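May 31, 2024

FLULTDALE -- The head writer of "Munen" talks with her hands, and by the time her coffee arrives she has knocked a stack of index cards off the table twice. They are all questions. Some will make it to air when the quiz show comes back for its second season in August, and most of them won't.

"I love the ones that die," she says, gathering them up. "There's one in here on the history of the paper clip that I've been trying to get past our fact checker since the pilot. It's a beautiful question! It just has two right answers, and possibly a third if you're Norwegian."

Anyone who caught the first season will remember how it felt: four teams, a very plain set, a host who seemed to be having as good a time as the players. The show tapes at Holloway, the old soundstage on the east side of town, and she says the size of the place shaped the game. The teams sit close enough to hear each other whisper, so whispering became part of the strategy.

"In rehearsal we had a team pretend to argue over the wrong answer, loudly, so the next table would steal it," she says. "And they did. They stole it! I was standing behind the camera with my fist in my mouth. We wrote a whole round around that."

For the new season her staff has written 400 questions, and every one of them gets played out loud in the office before it goes anywhere near the studio. She is strict on this. A question that reads well can be a mess to hear, she says, especially when the key word comes last and the players are already leaning on their buttons.
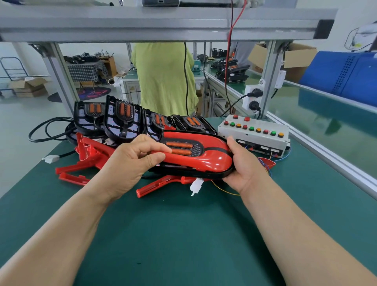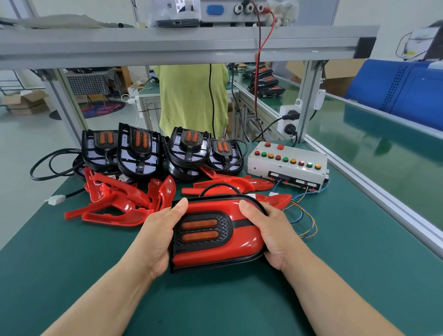 The buzzers are a sore subject, or they were. Season one used a borrowed system that lit up a beat late, and viewers wrote in to complain. Its replacement, which the crew calls Gita, was built for the show over the winter and locks everyone else out the instant the first player presses. She had opinions on how it should look, too. She wanted a pair of amber bars on black for each team, very much like the two lenses stacked in the black panel of that red lamp housing, where even a quick glance picks them out. "If you're at home and folding laundry, you should be able to look up and know who's got it," she says.

Casting is the part she can't stop grinning about. The open call brought in 400 applications, a good many of them from families who wanted to play together, and she sat in on the tryouts even though it isn't her job. One grandmother and grandson answered a whole geography set in unison without looking at each other. A pair of bus drivers got nearly everything wrong and had the room in tears laughing. Both teams are in.

Does she worry about making it too hard? She thinks that over for a while.

"I worry about making it dull," she says. "A hard question is fine if you can get somewhere by talking. You know the river but you don't know the city, and your sister knows the city. That's the whole show for me, that little moment when it passes from one person to the other."

She has a taping schedule to get back to, and a tie-breaker round that still isn't working. Before she goes she slides one card across the table, face down, and asks me to try it on somebody over dinner. It's the paper clip.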